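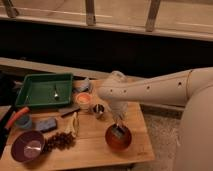

Suchbegriff eingeben Suchen

Ratgeber > Werkstatt & Betrieb > Testberichte > Tischroboter

Nernisard im Betriebstest: Der Kollege, der nie Pause macht und trotzdem aufhält

Wir sind ein kleiner Laden. Fundsachen, Retouren, Haushaltsauflösungen -- alles landet bei uns auf dem Tisch und muss sortiert werden. Seit Mai hilft dabei der Nernisard, ein einarmiger Sortierroboter, den uns die Firma Sullby mit viel Zuversicht und einem sehr dünnen Handbuch geliefert hat.

Zur Sache. Löffel, Becher, Klebeband, Schwamm: Das ist sein Alltag, und den erledigt er ordentlich. Schalen mag er, Schüsseln auch. Bei Kleinkram wie Bohnen wird er philosophisch. Er fährt hin, überlegt, fährt zurück. Seema Tyagi hat ihm das zwei Wochen lang angesehen und nimmt die Bohnen seither selbst.

Was sich geändert hat? Früher standen wir zu dritt am Tisch, jetzt steht dort eine Person und passt auf. Entlassen wurde keiner, das hatte die Chefin vorher schriftlich gegeben. Jitendra Gautam macht nun die Reklamationen und vermisst nach eigener Aussage vor allem das Reden beim Sortieren. Der Rücken dankt, die Stimmung weniger. Ryszard Ziółkowski hat das Aufpassen nach fünf Tagen abgegeben: Es sei wie Babysitten bei einem Kind, das nichts anstellt.

Die Einrichtung dauerte länger als versprochen. Neue Gegenstände lernt man ihm über ein Menü an, das offenbar von jemandem stammt, der Menüs nicht leiden kann. Der Kundendienst ist freundlich und geht beim zweiten Versuch ans Telefon.

Gezahlt haben wir 965 Euro Miete im Monat, Wartung inklusive, Ersatzfinger extra. Für Betriebe mit viel gleichförmigem Kram lohnt sich das. Bei gemischter Ware wie unserer ist es knapp.

3 von 5 Punkten. Wir verlängern bis Jahresende, dann stimmt die Belegschaft ab. Der Nernisard hat kein Stimmrecht.

Kanchan Bansal, 14. September 2025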